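Trornance Club Volleyball Net System

Product code TR-143
Indoor, freestanding or socketed

The Trornance Club is a full-size indoor net system for schools, leisure centres and league clubs. It comes with two steel uprights, a competition net, a winding mechanism and a pair of antennae. The uprights fit standard floor sockets. If your hall has no sockets, order the Sumholm weighted bases, which are sold separately.

Height settings

The uprights adjust to men's, women's and junior heights, plus a lower setting for sitting volleyball. Each height is marked on the post and held by a spring pin. Set both posts to the same mark before you put any tension on the net. Do not move a pin while the net is tight.

The net

The net is black knotless mesh with a white top band. A steel cable runs through the top band and a cord runs through the bottom. There are side tapes at each end, with sleeves for the antennae. Replacement nets can be ordered without the posts.

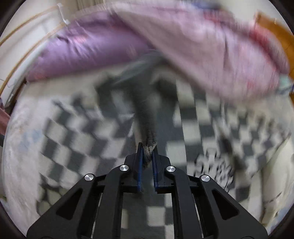 Khairul Osman wrote to us in August to say that the winder on his club's set was easier on the hands than their old ratchet, but that the handle stuck out too far on the umpire's side. "We kept catching tracksuits on it," he wrote. The handle on current sets folds flat against the post, and the folding handle can be fitted to older sets with a hex key.

Ravinder Bouchard asked whether the posts could be left up between sessions. They can, but slacken the net first. A net left at full tension overnight will stretch along the top band, and the centre will start to sag.

Padding

Post padding is included. Each pad wraps round the upright and closes with hook and loop strips down the back. Colours are royal blue, red and black. Club names can be printed on the pads for an extra charge, and printed pads cannot be returned.

What is supplied

2 uprights with height pins
1 net with cable and cord
2 antennae with sleeves
2 post pads
1 folding winder handle
4 floor protectors
Assembly sheet

Options

Sumholm weighted bases, pair
Beaudoin umpire's stand, folding
Stevora storage trolley, holds one full set
Spare height pins, pack of 4

Delivery

Sets are delivered to the kerb on a pallet. Two people are needed to carry each upright. Delivery takes 14 working days from order, and longer if you have asked for printed pads. Please check the box contents against the list before signing.

Care

Wipe the posts with a damp cloth. Do not machine wash the net. Check the cable for broken strands at the start of each season and replace it if you find any.

Page last updated 2022-12-10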